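3.2 Drying and line loss

Households in Purnwood were asked to keep a laundry diary for 11 weeks. We got 486 usable entries back, fewer than hoped, mostly because January was wet and people stopped writing things down. Towels were logged apart from clothes. They take longest to dry and they are what people complain about - stiffness, smell, lint on everything else in the load. Vávra coded the free-text remarks, Zeman checked a sample of 200. Disagreements were talked through, no formal score kept.

Drying place mattered more than detergent. Indoor racks near a window did worst for smell, a shared yard line did best, tumble dryers somewhere in between (but only nine homes had one, so take care). Softener use was all over the place and we dont lean on it.
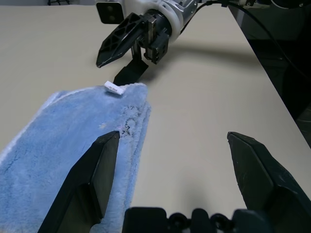
Figure 4. Light blue towel with a plush pile, lying on a beige tabletop.

Pile type was the other thing. Diary keepers called anything thick and soft "fluffy" whatever it was made of, so fiber content could not be recovered from the entries. We grouped by feel instead: flat, looped, plush. Plush towels drew the most remarks about lint and also the most about liking them. Same people in many cases, somtimes the same entry.

Folding habits came up without us asking. Long strips for narrow shelves, squares for cupboards, rolls in the smaller apartments. Not coded at first, added in the second pass. See 3.3 for storage, and the note on missing weeks in the Châu group.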